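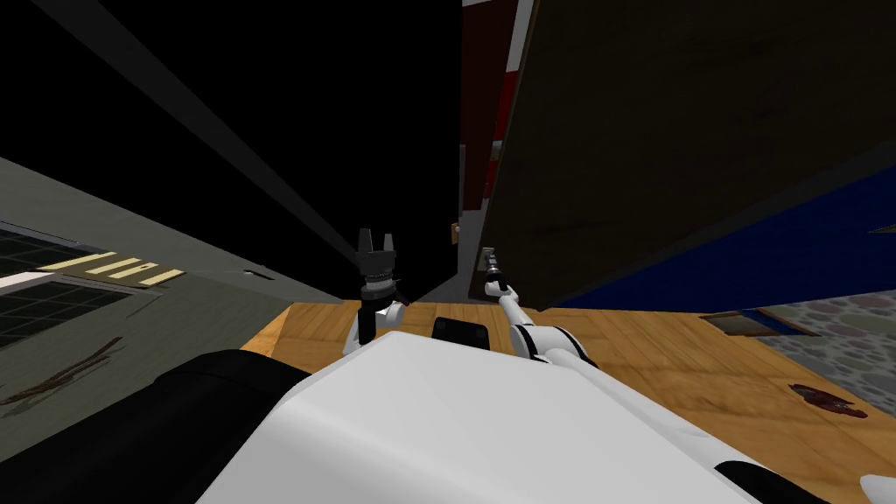 July, glue again. The chair from job 3655 came back with the same rear stretcher loose, and the customer carried it in holding the stretcher in one hand and the rest of the chair in the other, like evidence. Hide glue gelled before the joint closed, I'd bet money on it. The shop was warm enough that I didn't bother heating the parts, and I hadn't reckoned with moving air. There's a narrow gap between the grey wall and the big brown wooden panel leaning over the parquet, and my current theory is that it works as a chimney laid on its side. My previous theory was that Libor left the door open. Libor prefers the new one.

What I know about the failure so far:

- Glue surface on the tenon is shiny and smooth. No wood fibers pulled out.
- Mortise has a thick skin at the mouth and next to nothing farther in.
- Fit is fine. I wanted the fit to be bad, as somebody else cut it.

That's a chilled joint. The glue skinned on the tenon while I was looking for the clamp, I pushed it home, and the mortise scraped the skin back off at the mouth. It held for as long as the customer sat still.

**Open time, first try**

Made a fresh pot from the Cleltex granules, bag marked 777. Soaked in cold water, one part glue to two parts water by weight, then warmed to 140°F and held there. Juraj says his grandfather never owned a thermometer and went by whether he could keep a finger in it. Juraj's grandfather may have had different fingers. I used the thermometer.

Brushed a stripe on scrap beech and poked it every ten seconds with a knuckle until it stopped being sticky and started being rubbery.

| Scrap | Condition | Time to gel |
|---|---|---|
| A | straight off the rack | 50 s |
| B | same, desk fan pointed at it | 30 s |
| C | warmed with the heat gun first | 2 min 40 s |
| D | warmed, fan | 1 min 50 s |

One run of each, one knuckle. Rasa pointed out that a knuckle isn't an instrument and also that mine was getting coated as the test went on, so D was really a test of glue on glue. Fair. Repeated C and D with a clean knuckle and got 2 min 30 s and 1 min 50 s, so I'm leaving the table alone.

Warming the wood does more than I'd have guessed and the fan hurts more than I'd like. Fifty seconds sounds like plenty until you have a stretcher with two ends, both of which have to go in at once, and a clamp whose screw has been wound all the way in by a previous user (me).

**Urea**

Vlastimil wants us to slow the pot down with urea and be done. It works, and the liquid stuff in bottles is made much the same way. My objection is that everyone who has ever put urea in a pot has put in a bit more than last time, until the glue stays open all afternoon and never really gets up and goes to work. Too much and it goes soft in damp weather. The hygrometer by the sink read 81 this morning. I tapped it and it still read 81.

So, a compromise. Two jars from the same pot, one plain, one with urea at ten percent of the dry glue weight. Labels on the jars and ALSO on the lids, after last time.

Same beech, no heat, no fan:

- plain: 50 s
- urea: 1 min 50 s

So the urea buys me almost what the heat gun does, without holding a heat gun. Not as much. I'd been hoping for a clear winner so we could stop discussing it at lunch.
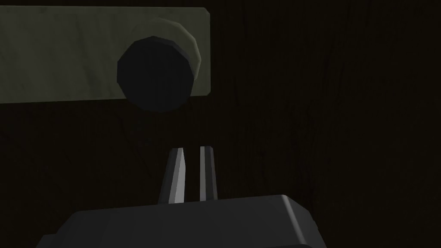

Next question is whether it's any weaker once dry. Glued up lap joints, plain and urea, two of each, which makes 4, all cut from one board so that Vlastimil can't blame the board. Clamped overnight. I'll leave them on the shelf for a week before breaking anything. Renji asked why not test tomorrow and I said because hide glue keeps gaining strength as the water leaves, and he said that in that case why not two weeks, and I said because the chair's owner has a dinner party.

Breaking method, for the record, as the last notebook just says "broke it":

1. Joint held in the bench vise, overlap clear of the jaws.
2. Bucket hung from the free end.
3. Sand in, one scoop at a time, wait, next scoop.
4. Weigh the bucket after the bang.
5. Foot not under the bucket.

It loads the joint in a clumsy mix of shear and peel, and the number won't mean anything to anyone outside this shop. It only has to rank two jars. If the wood breaks first in all of them, I'll call it a draw and go with whatever is easier to use.

**Side note on the old glue**

Cleaned the stretcher with hot water and a toothbrush. This is the part of hide glue I'd put on a poster. Old stuff swells, goes to jelly and comes off, and new glue will bond to whatever trace is left. The back left leg had been repaired before us with white glue, and there I spent forty minutes with a scraper and said some things. Whoever did it also put in a nail. Then, having evidently had a think about it, a second nail.

Smell: the pot went over 160 for a few minutes while I was on the phone with Khumalo about the hinges. It thinned out and now smells like a wet dog with opinions. Overheated glue loses strength and I can't tell how much by looking, so I threw it out. The jars were poured before the phone call, so the test joints are fine. Writing that down because I'll be asked.

Khumalo hinges, by the way: left-hand ones sent again. We now own enough left-hand hinges to build a very consistent kitchen. Renji is driving out to Trinach anyway and will swap them in person.

**Reglue plan for 3655**

Dry run first, everything laid out, clamps opened to size and hung on the bench edge. Heat both ends of the stretcher and the mortises with the gun on low, enough to feel warm to the back of the hand, no scorching. Plain glue, fresh pot. Glue the mortise walls as well as the tenons. I need a second person for the far end, and Rasa has agreed on the condition that I don't count down from three, as I apparently go on different numbers every time.

If the lap joints come out even I'll try the urea jar on the next one, probably the Flultavska stools, which have sixteen joints each and were designed by somebody with either slow glue or a lot of brothers.

Stuffing some felt in the gap tonight to see if the fan effect goes away. Libor has been told the door is still under suspicion.

To buy: felt, sand (Juraj used ours for the cat), new toothbrush. The old one was Vlastimil's, as of this afternoon's conversation.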